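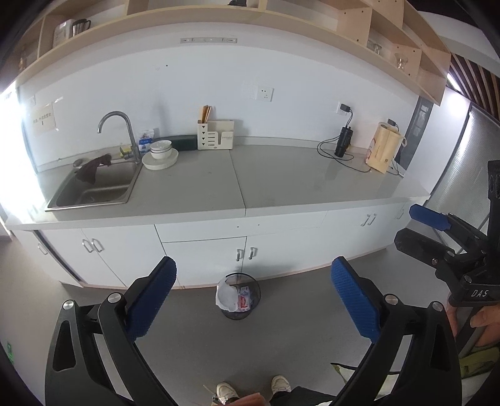 6. When the jaws and the numbers disagree

I'm putting this section before the one on tidy-up tasks, even though it's the duller of the two, and I'd like you to read it before you pick up a pair of grippers. We lost 18 kitchen recordings to this fault in May, and I was the one holding the grippers for most of them, so I've got strong feelings about it!

What went wrong

The grippers felt fine. I was picking rubbish out of the bin and moving bits along the worktop, the jaws opened and shut, the pads gripped. But when Boris Dumitrescu played the recordings back in Flukititz, the left gripper never fully closed on screen. It always stopped 7 mm short. A robot taught from that would come down on a wrapper, close to where it thinks "closed" is, and either miss the thing or squash it.

The cause was a pivot bolt on one jaw arm that had worked itself loose. The arm had picked up a tiny bit of sideways play, the pads were meeting at a slant, and the zero we'd set first thing in the morning no longer meant anything. Bridex (the recorder) doesn't warn you about this. It saves whatever the gripper tells it, and the light stays green.

Before you start

You'll need the small hex key from the lid of the Bridex case, a dry cloth, and one of the flat test cards. Stand where you're going to work, with both grippers on and paired.

CAUTION: Keep your fingertips out of the space between the jaw arms while the gripper is switched on. The arms are cut-out frames and a finger fits into the gaps very nicely, which is how I got a blood blister the size of a pea. Switch off first, every time, even if you only want to wipe a pad.

CAUTION: In a kitchen, look at where the chargers and their cables are before you swing your arms about. Ours plug in on the wall behind the worktop, with a cable coming down onto it, and it's easy to hook one with a jaw when you're watching the thing you're trying to grab. Never put a gripper down in the sink or on a wet worktop. I know it's the handiest flat bit. Don't.

Checking for play

1. Switch off the gripper you want to check and wait for the light to go out.

2. Hold the handle in one hand. With the other, take hold of one arm just below the blue pad and wiggle it gently from side to side (across the way it normally moves). You're feeling for a click or a knock. A very slight springiness is normal, a knock isn't.

3. Do the same with the other arm, then compare the two. If you're not sure, compare with your second gripper as well. I find it much easier to feel a difference than to judge one arm alone.

4. Look at the bolt heads. If one is sitting proud, or you can turn it with a fingernail, you've found your problem.

5. Nip it up with the hex key until it stops turning freely, then give it a touch more. Please don't lean on it. An overtightened arm sticks halfway, and that gives you a whole new set of bad recordings.

6. Squeeze the trigger slowly through its full travel, still switched off. The pads should meet flat along their whole face and spring back wide when you let go.

Note: if the pads still meet at a slant after tightening, the pad itself may have shifted on its finger. Stop there and put the gripper in the repair tray. Mimoza Kadrić at Hadgu has the jig for seating pads and I've never managed it by eye, though I've tried more often than she knows.

Setting the zero again

Any time you touch a bolt you have to redo the zero. Yes, even if you only turned it a tiny bit.

1. Switch both grippers on and open the jaws page in Flukititz.

2. Let go of both triggers so the jaws are wide open. Press Set Open.
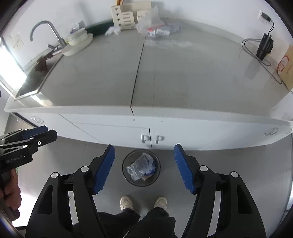

Keep both hands relaxed while the bar fills up. If you're half squeezing one trigger (I do this when I'm concentrating on the other hand) the software takes that as fully open, and everything after it comes out wrong. The bar needs 300 steady readings, and it starts over if you move, so don't shuffle your feet either.

3. Squeeze both triggers fully, with nothing between the pads, and press Set Closed.

4. Slide the test card between the pads of the left gripper and close on it. The number on screen should settle on the thickness printed on the card. Repeat with the right one.

5. Swap the card out, close on nothing, and look for a clean zero. Do this three times. Ours passed once and failed on the second go, and I'd already put the card away feeling pleased with myself.

6. Record a short trial: pick one crumpled wrapper out of the bin, hold it over the worktop, drop it back in. Play it back before you do anything else.

If the trial looks wrong

Left and right swapped on screen: unpair both and pair the left first.

Number jumps about while the jaws are still: wipe the pads, switch off and on, try again. If it still jumps, repair tray.

Jaw stops short again within the same session: the bolt's thread is worn. Don't keep tightening it. Tag the gripper, write the fault on the tag, and borrow one from the spare pair in the Mamovard cupboard.

What to do with recordings you've already made

Don't delete them. Mark them "jaw suspect" in Flukititz and put the time of your last good check in the comment box. Boris can rescue some by shifting the zero afterwards, as long as the error stayed the same all the way through. If the bolt was slackening as you went along, he can't.

How often

I check for play at the start of a session, again after any drop (even onto carpet), and after every 6 recordings in between. It takes a couple of minutes once you've got the knack. Write each check on the sheet inside the case lid, with your initials.

Section last changed 2020-02-18: worn thread advice added.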